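4. What we asked the machines to do, and how it went

I should say up front that I came into this project as a bit of an optimist. My co-author Lotte De Graaf was the sceptic, and for most of December she was winning. The question we kept arguing over was a plain one: can a machine with two fingers do the small chores that fill up a working day, the ones no one puts in a job description? Putting a mug back on a shelf, say, or closing a cupboard door that somebody left hanging open.

We ran 116 trials in all, using the Clurley controller described in Section 3. Of those, 98 were open-shelf jobs (pick up a cup, set it down somewhere sensible) and the rest were door jobs. I'd expected the cups to be the hard part. Cups are slippery and round, and the handle is never where you want it. But the controller got pretty good at them once we slowed the approach down, and by the second week I'd stopped holding my breath every time the fingers closed.

Doors were another story. A flush pull handle is lovely for a human, who can hook a fingertip in and tug without looking. For a pair of flat pads it's miserable. Our labelled demonstrations came from people using hand-held grippers, and even they had to fiddle – you could watch them change their minds halfway through a pull. Lotte thinks a lot of our trouble started right there, in the demonstrations, and I've come around to her view. If the person hesitates, the policy learns the hesitation too.

Keys were worse again. We left them out of the scored trials altogether after a few tries, and I don't feel bad about it. Turning a small key with two pads calls for a grip that stays square to the lock the whole way round, and ours drifted.

The other thing I'd flag is clutter in the wider sense. Our early trials at Roltness were done in a tidy corner with the blinds down, and the numbers looked great. A shared room has daylight from one side, lamps overhead and colleagues wandering about behind the task. Figure 3 gives a fair idea of what the fingers have to work with when the job is a cabinet and the cups on its shelf.

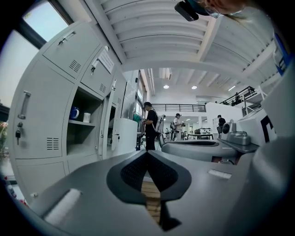
4.1 Are we there yet?

For cups on an open shelf, I'd say nearly. I would let the Clurley controller put away my own mug, though maybe not my grandmother's teapot. For doors, no, and for keys, not even close. Lotte would like it noted that she'd still do the whole lot by hand and be finished before the arm had homed itself. We plan to repeat the door jobs with softer pads from Doucette, and with demonstrators who've had a proper practice session first.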